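绒条刷常见问题

Cetutdale 清洁工具角 > 刷子与掸子 > 常见问题
最近一次修订:四月

毛茸茸的绒条刷大概是工具角里被问得最多的一样东西。刷头软、好弯、颜色又鲜亮,很多人第一次拿到手里先捏半天,捏完就开始问问题,问得还都特别好!下面是大家常问的内容,有些答案是我自己用出来的,有些是来借工具的邻居教我的。哪条跟你家的情况对不上,欢迎告诉我,我很愿意改。

【认识绒条刷】

绒条刷到底是什么?

一根细长的柄,顶上一簇超细纤维做的绒条,一圈一圈密密地长在刷芯上。有的地方叫雪尼尔刷,有的叫毛毛虫刷,我们这里的小朋友管它叫“珊瑚”,我觉得这个名字最贴切。长条形的可以伸进瓶子和缝隙里,扁平的多半拿来擦大面。本页讲的主要是长条形的。

跟普通的尼龙瓶刷比,哪个好?

两种我都爱,干的活不一样。尼龙毛硬,有弹性,对付干在瓶底的豆浆渣、粥皮,还得靠它。绒条软,贴得住弧面,擦玻璃花瓶、百叶帘、暖气片的夹缝特别顺手,擦完表面很少留下划痕。家里要是只打算备一把,先想想自己最头疼的是“粘住的东西”还是“浮着的灰”,答案就出来了。

绒条为什么能抓灰?

超细纤维的丝非常细,表面积大,灰尘容易挂在上面。干用的时候在物体表面轻轻带过去,摩擦还会产生一点静电,灰就更愿意跟着走。绒条之间有空隙,抓到的灰会藏进里面去,所以一把刷子能走很长一段路才需要抖一次。第一次擦完书架顶再低头看刷头的那一刻,真的很有成就感(也有点吓人)。

绒条是打圈的好,还是剪断的好?

打圈的不容易散毛,勾到灰团的本事也强。剪断的那种手感更蓬,可是用久了容易掉绒,尤其是便宜的。要擦的地方有毛刺、有螺丝头,打圈的反而容易被勾住,这时候换一把剪断的,或者干脆用布。

颜色有讲究吗?

功能上没有。我自己喜欢按颜色分用途,进厨房的一种颜色,擦灰的一种颜色,卫生间单独一种,这样全家人拿起来都不会弄混。浅色的还有一个好处,脏没脏一眼就看得出来。

【使用】

干用还是湿用?

擦浮灰先干用。干的时候绒条是蓬开的,抓灰的本事最好,一沾水就塌下去了。有油的地方再湿用,先把刷头打湿,拧到不滴水,再上去擦。最忌讳的是半干不湿地去擦厚灰,灰遇到一点点潮气就成了泥,抹得到处都是,刷头也难洗。我当年就是这么把一面白色百叶帘擦成灰色条纹的。

可以用来洗水杯和奶瓶吗?

洗大口的水杯、花瓶、玻璃罐,我很推荐。窄口的要先试试刷头能不能顺畅地进出,绒条会缩,但刷芯不会。奶瓶我建议用专门的奶瓶刷:绒条比较密,里面藏的水干得慢,奶渍留在里面又不容易看见。擦过灰的刷子,无论洗得多干净,都请不要再进任何入口的容器。

怎么伸进细缝里?

慢慢转着进去。一边往前送,一边朝同一个方向转刷柄,绒条会顺着转的方向贴到刷芯上,整个刷头就细了一圈。到底以后反方向转几下,绒条重新张开,再一边转一边往外拉,灰就跟着出来了。这个手法是一位来还梯子的邻居教我的,学会的那天我把家里所有的缝都捅了一遍!

洗衣机门封圈的夹层能擦吗?

能,而且特别适合。先断电,把胶圈轻轻翻开,用拧干的刷头沿着一圈走。夹层里常有头发和棉絮,绒条很会勾这些东西。走完一圈先把刷头上的毛团摘掉,再走下一圈,别让它把毛团又推回去。黑色的霉点光靠刷是刷不掉的,得用适合胶圈的除霉产品,按包装说明来。

冰箱底下呢?

看刷柄够不够长。短柄的只能够到前面一条边,再往里就要换可以加长的杆。冰箱底下的灰往往是一整片的,绒条刷进去以后请平着慢慢拉出来,别扫,一扫就飞得满地。地上先铺一张旧报纸接着,会省很多事。

键盘、显示器后面、插线板附近可以用吗?

键盘和显示器后面可以,干用,关机以后再擦。插线板要先拔掉总插头,刷头必须是干透的。刷芯里面多半有金属丝,这一点请一定放在心上,带电的地方不要往里伸。

木家具会不会擦花?

绒条本身很软,擦花家具的通常是夹在绒条里的沙粒。上手之前抖一抖,用手指把绒条拨开看看。擦上过漆的桌面、琴盖这类娇气的表面,我会专门留一把刚洗过晾干的。还有刷头顶端,有的款式露出一小截刷芯,往里捅的时候收着点力。

百叶帘一片一片擦太慢,有没有快一点的办法?

把叶片调到差不多水平,刷头横着塞进两片之间,从一头拉到另一头,上下两面同时就擦到了。从最上面开始往下走,掉下来的灰顺路收走。我家客厅那扇窗擦下来只要3分钟,以前用抹布要耗掉小半个上午,心情完全不一样。

要不要喷除尘剂?

我不喷。喷了以后绒条会变得有点黏,第一次确实抓得更多,可是后面洗起来费劲,纤维也容易结成一缕一缕的。要是你已经喷过了,用温水加一点洗洁精多泡一会儿,大多能救回来。

【清洗与晾干】

多久洗一次?

看灰量,别看日历。抖几下还是灰扑扑的,或者擦过去开始留下一道道印子,就该洗了。像我这种家里有猫的,换毛的时候几乎每次用完都要洗。

怎么洗最省事?

先在室外或者垃圾桶里面把浮灰抖掉,大团的毛用手摘干净。盆里放温水,滴一点洗洁精,刷头朝下泡20分钟,中间拎起来上下涮一涮。然后用手从根部往顶端捋,一把一把地捋,脏水会哗哗往外冒,特别解压。换清水涮到不起泡为止,最后用旧毛巾裹住攥干。

能不能进洗衣机?

刷头能从柄上拆下来,里面又没有硬刷芯的,装进洗衣袋走轻柔档就行。整把连在一起的请手洗。柔顺剂别放!柔顺剂会在纤维表面留一层膜,抓灰的本事一下就没了。这是大家踩得最多的坑,我每次都要多嘴说一遍。

洗完绒条都贴在一起,蓬不回来了怎么办?

趁半干的时候捏住刷柄用力甩几下(请去阳台或者浴室甩),再用手指把粘在一起的绒条一条条搓开,全干以后通常就蓬了。如果还是硬邦邦的,多半是洗洁精没涮干净,再过一遍清水。热水烫、吹风机开热风近距离吹,这两样都别做,超细纤维怕高温,烫过就发硬,救不回来。

怎么晾?

刷头朝下挂着晾,水会顺着绒条尖滴走。刷头朝上插在杯子里看着可爱,水却会往下渗,积在刷头和手柄相接的地方,那里最容易有味道。Skurka 那边的工具架就是一排小挂钩,用完洗好往上一挂,我去参观了一次,回家马上也钉了一排。

刷头有股闷味,还能用吗?

先重新洗一遍,彻底晾干再闻。闷味一般是没干透就收进了柜子。太阳不太毒的时候拿出去晒一晒也有帮助,只是颜色鲜艳的绒条晒久了会褪色。洗过晒过还有味道,就让它退休去擦阳台栏杆吧。

【挑选与检查】

买的时候看什么?

我会先抓住刷头轻轻拽一拽,看掉不掉绒。再捏住刷头转一转,看它跟手柄之间晃不晃。最后弯一下刷芯,能弯又能自己保持住形状的最好用,擦吊扇叶片、擦柜顶都靠这一弯。手柄的话,表面光滑的好冲洗,湿手拿着会有点滑;带纹路的握着稳,纹路里又容易藏脏。看你更在意哪一样。

手柄越长越好吗?

够得着就好。长柄擦高处很舒服,到了水槽里就转不开身,在瓶子里也不好使劲。我家挂着3把,长短都有,平时摸得最多的反倒是那把不长不短的。 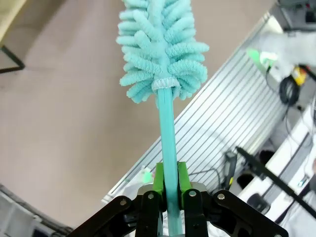
Selim Ersoy

刷头和手柄相接的地方为什么要特别看?

因为力气全都经过那里。转、捅、往外拉,每个动作都压在那一小段上。像这把蓝绿色的,刷头根部围着一圈颜色浅浅的、半透明的箍,再往下就是光滑细长的柄。这样的位置,我每次洗完都会用拇指推一推,看有没有松动,再沿着边缘摸一下有没有开裂。靠近根部的绒条也顺手拨开看看,头发最爱缠在那里。

一把能用多久?

用法不同差别很大。我自己最久的一把是从 Qureshi 杂货铺买的,用了将近6年,颜色已经淡了,抓灰还是很卖力。另一把因为有人(就是我)拿去烫水里泡,没多久就废了。

什么时候该换?

绒条发硬、洗不蓬了,抓不住灰,就该换。刷芯的金属露出来,要马上换,这时候它已经会划东西了。刷头跟手柄之间松动的也别再往瓶子里伸,万一掉在里面,掏出来可真不容易。旧刷头可以剪下来擦窗槽,用到最后一程再扔。

刷头可以单独换吗?

有的款式可以,拧下来或者按一下卡扣就能拆。买替换头之前,请把旧的带上去比一比接口,光凭印象买,很容易买回来装不上。整把一体的就没法换了,硬拆只会两头都坏。

掉绒正常吗?

新刷子头一两次用的时候掉一点点细绒,算正常,先过一遍水再用会好很多。用了一阵子以后突然成片地掉,那就是纤维的根部松了。打圈的绒条如果有一根被勾长,用剪刀从根部附近剪断就好,千万别拽,一拽旁边的也跟着松。

【借用与交流】

工具角可以借绒条刷吗?

可以!擦灰用的长柄款和短柄款都能借,来的时候跟值班的人说一声要擦什么,我们帮你挑。厨房里用的不外借,这一类请自己备一把。还回来之前请洗净晾干,没干透的先在你家多挂一会儿,晚点还没关系。

借来的刷子弄坏了怎么办?

直接告诉我们就行。刷头本来就是消耗品,我们更想知道它是在哪里坏的,这样可以提醒后面的人。上回有人说 Virnik 公寓那一带老窗框的铰链特别爱勾绒,后来我们给去那边擦窗的邻居都配了剪绒款,效果好多了。

可以带小孩一起来学吗?

非常欢迎。绒条刷软,颜色又好看,孩子特别爱上手。可以让他们从书架下层、楼梯扶手开始擦,擦完把刷头抖给他们看,他们会自己跑去找下一个有灰的地方。要登高的和靠近插座的地方留给大人。

我有个更好的用法,发给谁?

写在工具角门口的本子上,或者下次来的时候当面讲给我听。上一位投稿的邻居用短柄款清理缝纫机的梭床附近,断电、干用、轻轻转出来,棉绒全带走了。我试过以后高兴了一整天,已经准备加进下一次修订里。

本页没有写到的问题,也请写在本子上,写的时候带上刷子的大概长短和想擦的地方,我回得会更快一些。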